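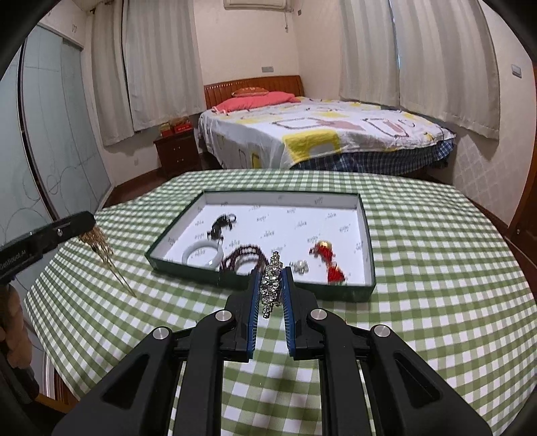
Hair ornament, silver-coloured setting with clear stones.

Datasets > Local trade > Wutthorpe costume jewellery prices

Wutthorpe Costume Jewellery Prices: README

Contents

This folder holds asking prices and sold prices for second-hand costume jewellery and small dress accessories offered at the Wutthorpe indoor market and in two shops, Claren and Teoh. There are 1,450 rows in the main table, one row per item. Of these, 335 have a sold price as well as an asking price. The rest were either still on sale when recording stopped or were withdrawn without a note.

The table was put together by Sulastri Wijaya from stall books and paper tags. It is meant for anyone looking at how cheap jewellery is described and priced in a small town. It is not a valuation guide.

Files

prices.csv is the main table.
terms.csv lists the words sellers used for each kind of item, with the term used in the main table next to it.
notes.txt has remarks from the stall books that did not fit a column.

Columns in prices.csv

item_id: number, no gaps, in order of entry.
source: market, claren or teoh.
kind: necklace, bangle, brooch, hair, ring, earrings, tassel, other.
colour: main colour as written on the tag.
material_claimed: what the seller said it was. Left as written.
ask: asking price in pounds.
sold: sold price in pounds, blank if not known.
month: month of first listing, as a word.

On material_claimed

Nothing was tested. "Jade" in this column means that the tag said jade. The same goes for "gold", "silver", "amber" and "pearl". Where a tag said "gold tone" or "gold colour", that wording was kept and should not be merged with "gold". An earlier version did merge them and the averages by material were wrong as a result. Please discard any copy that has a column called material_clean.
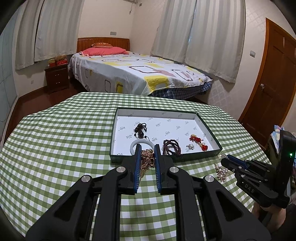

Mixed lots are the other common source of trouble. Sellers often put several pieces in one box and priced the box. These are entered once, with kind set to other and the pieces listed in notes.txt under the same item_id. No attempt was made to split the price between pieces. If you need single items only, drop every row where kind is other. You will lose a few genuine oddities, mostly buckles and hat pins.

Prayer beads were entered as necklaces until September and as other after that. This should be fixed in the next version. Until then, search notes.txt for "prayer".

Missing values

Colour is blank in 6 rows where the tag was torn. Items with an asking price above 600 pounds were left out, as both shops keep those in a separate book.

Stock from Mesano, which shared a stall for part of the period, is under market and cannot be separated.

Reuse

Free to use with credit to the compiler. Seller names have been removed from notes.txt. Corrections are welcome, and should quote the item_id and the column.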